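Vatetmont Water Testing Group
Notes of the meeting held 10/04/2023
Written up by Eulalia Painemal

Hello all, here are my notes as promised. I was writing and passing the biscuits at the same time, so if I've put words in your mouth, shout before the next one and I'll change them. Apologies came from the Stiltance end, who had a pump to see to.

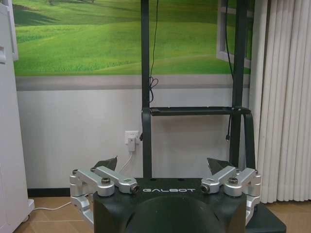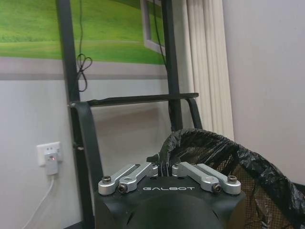
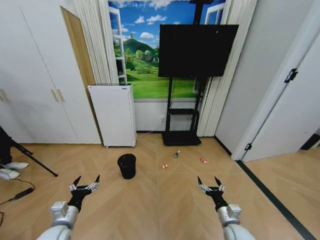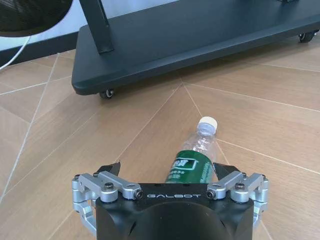
1. Last meeting's notes

Agreed, with one change. I had written that the lower pond at Stiltance was "fine". What was said was that it was "fine for the time of year", and I've been asked to put that in properly. Done.

Matters arising: the thermometer has turned up. It was in the box with the spare sample bottles, where I had looked twice. The key to the pump house at Vollgate has not turned up, and I've asked for a second one to be cut.

2. The meters

This took up most of the evening, as I suspected it would.

We have three pH pens between us and they don't agree. I'd done the same jug of tap water with all of them that morning and brought my readings along, and there was a bit of groaning when I read them out. Two were close enough that I wouldn't worry. The third was off by more than half a point and kept drifting while I stood there watching it, which is no good at all if you're trying to fill in a form beside a cold pond.

We talked over what might be wrong with it. The first thought was old buffer solution, and I have to own up that the sachets I used had been open in my kitchen drawer for a while. The second thought was that the probe had been put away dry, and when we went round the table it was fairly clear that we all store them differently. One of us keeps the cap filled with storage solution, one uses tap water, and one (all right, me) rinses it and puts the cap on and hopes. We settled it like this:

Storage solution in the cap, always, enough to wet the sponge. Not distilled water, which is bad for the probe even though it sounds as if it should be good for it.
Fresh sachets of pH 7 and pH 4 for calibrating, opened on the day and thrown away afterwards.
Calibrate the evening before a round and write it on the card in the case. If the card is blank, assume it hasn't been done.

The drifting pen is to soak overnight in storage solution and be tried again. If it still wanders we'll retire it. I was in favour of retiring it there and then but I was outvoted, and fair enough, they aren't cheap.

3. Replacing the conductivity meter

The old conductivity meter has finally given up. The screen comes on, shows all its segments and goes off again, and new batteries made no difference.

I'd looked at two to replace it. The Srour is the pen type, light, takes ordinary batteries and corrects for temperature by itself. The other is a bench meter with a probe on a lead, much nicer to read, but I can't picture any of us carrying it down the bank at Vollgate in the wet. There was a good long discussion about whether we needed the better accuracy. My own feeling is that we're looking for changes from one round to the next and the pen is plenty for that. There was a fair point from the other side that a pen with a fixed probe is finished when the probe is finished, whereas the bench one just takes a new lead.

In the end we went for the Srour, with a spare set of calibration sachets (1413, the usual one). I'm to order it. I did ask whether we might get two while we were at it and was looked at over several pairs of glasses, so it's one.

4. Results from the last round

I read these out rather quickly as time was getting on. We sampled at 8 points, the same ones as before, and I've put the whole sheet in the shared folder so I'll only mention the odd ones.

Point 5, the ditch behind the Vollgate allotments, gave a conductivity of 1,598 microsiemens, which is far above anything we've had there. Before anybody gets excited, this was with the old meter not long before it died, so I'm not ready to believe it. It might be road salt washing down and it might be a dying meter. We agreed not to pass it on to anyone until it has been done again with the new one, and to take a bottle home as well so it can be checked indoors.

Point 3 had no reading for dissolved oxygen as the path was flooded. I don't want anyone climbing over the fence there to get to it – a gap in the sheet is perfectly all right.

Everything else was much as it was. Nitrate strips were on the low side all round. Somebody asked whether the strips are worth doing when the colours are so hard to tell apart in poor light, and I've some sympathy. We'll carry on with them for now, but please read them at the time the packet says and not when you get back to the car.

5. Labels

Only a small item but I'm going to nag. Pencil or the waterproof pen on the bottle labels, please, and write on the bottle and not the lid. Lids get swapped. I had one come back to me labelled in biro and it was a blue smudge by the time I got to it. Place, point number, date, time, initials. That's all I ask.

6. Stiltance open afternoon

We've been asked to do a table at the open afternoon in June. General feeling was yes, so long as it's simple. I suggested a few jars – rainwater, tap water, pond water, and one with a spoonful of salt in – and letting people dip the pens in and see the numbers change. Children like that, and so do most of their parents. There was some worry about the pens being dropped in the jars, so we'll tie them to a bit of string. The drifting pen may have found its calling here.

I'll do a one-page sheet on what the numbers mean. If anyone has a clear photo of the upper pond with the reeds up, could you send it to me?

7. Anything else

The waders leak at the left knee. Patch kit to be bought along with the meter order.

The big cool box is still at my house if it's wanted for the next round.

To do before next time

Me: order the Srour, sachets and patch kit; chase the second key; write the sheet for June.
Whoever has the drifting pen: soak it, calibrate it, tell me the news.
Everyone: have a look in your cases and throw out any sachets that are already open.

Next meeting is in the same place, and I'll send the date round once I've heard back from Stiltance.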